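4. Setting up a product record in Fikora

Complete this section before entering any batch data. A product record holds the approval number, strength, dosage form and storage conditions for one medicine. Batch records, complaint files and annual reports all draw on it.

4.1 Before you start

You need the Record Editor role. You also need the approval letter and the current package insert, both as PDF files. Fikora does not accept scanned pages saved as images.

Note: Records for medicines with orphan status require one more document, the designation letter. Have it ready, as the form cannot be saved in part once step 6 is reached.

4.2 Creating the record

1. Open Products and select New Record.

2. Enter the generic name exactly as it appears on the approval letter, including the salt form. The field holds up to 200 characters.

3. Enter the brand name. If none has been approved, leave the field blank. Do not type "none" or "pending".

4. Select the dosage form from the list. For kits with a vial and a separate diluent, select Kit and complete the line for each component.

5. Enter the strength and choose the unit. Fikora does not convert between milligrams and micrograms.

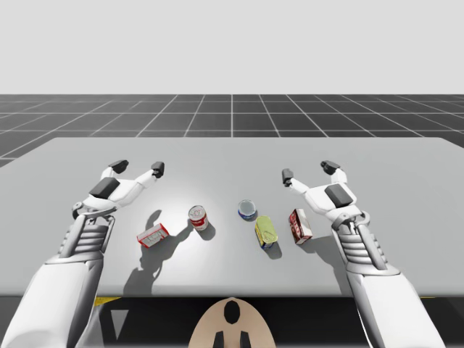

Ohemaa Nartey

6. Attach the approval letter and the package insert. Wait for the green check mark next to each file name.

7. Select Review Type. Choose Standard, Priority or Accelerated. Accelerated opens a second panel for follow-up study commitments, covered in section 4.4.

8. Select Submit for Check. The record is locked and passes to a second editor.

Caution: The second editor must not be the person who created the record. Fikora compares log-in names only, so shared accounts will defeat this control.

4.3 Correcting a locked record

1. Open the record and select Request Unlock.

2. Enter a reason code. Code 31 covers typing errors. Code 47 covers a change in the approved label and requires a new package insert.

3. Make the correction and submit again. The earlier version stays in the history tab and cannot be deleted.

If the unlock request is refused, the refusal note appears under Messages — check there before sending a second request. Repeat requests go to the end of the queue.

4.4 Follow-up study commitments

Add one line per study. Each line needs a study title, a due date and a responsible person. Due dates are entered as month and year, for example March 2023. Fikora sends a reminder two months ahead to the responsible person and to the record owner.

Note: Closing a commitment does not change the review type. That field is updated only through an unlock request with code 47.

Section last revised January 2022. Applies to Fikora release 2 and later.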